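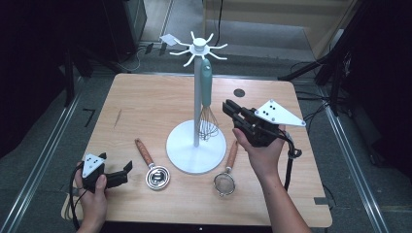
*Utensil stand task at Trokby, hand-held grippers in use.*

**Trokby** is a workroom run by Vitulen where kitchen handling jobs are recorded for later use by robot arms. Part of the Dalsgaard automation program. Staff of 12, most of them former packing-line workers from the same firm.

## Work

Each worker uses a pair of hand-held grippers in place of bare fingers. Whisks, strainers and other small tools are picked up, hung, taken down again. Shifts are split into 15-minute blocks — a rule staff asked for after complaints of sore wrists.

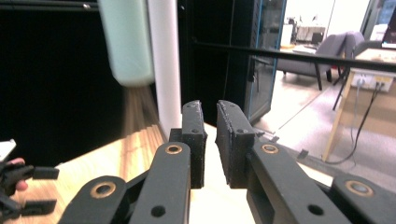
*Page last changed: June, 2 edits*

The grippers have two fingers moved by black linkage arms with brass bushings. Fingers are 3D-printed and count as wear parts. Replacements are ordered through Trireck, a parts supplier.

## Effect on staff

Job titles changed first, pay later. Packers became "demonstrators", with a goal of 1,000 recordings per quarter for the room. The first quarter closed at 2,277, and the goal was not raised. Less lifting, more standing still. Some staff found the work dull and moved back to packing; others now train new starters or check recordings, a desk job that didnt exist before.

Whether the arms will replace the remaining packing jobs is not settled. Vitulen has given no date.

## See also

- Dalsgaard program
- Wrist strain at work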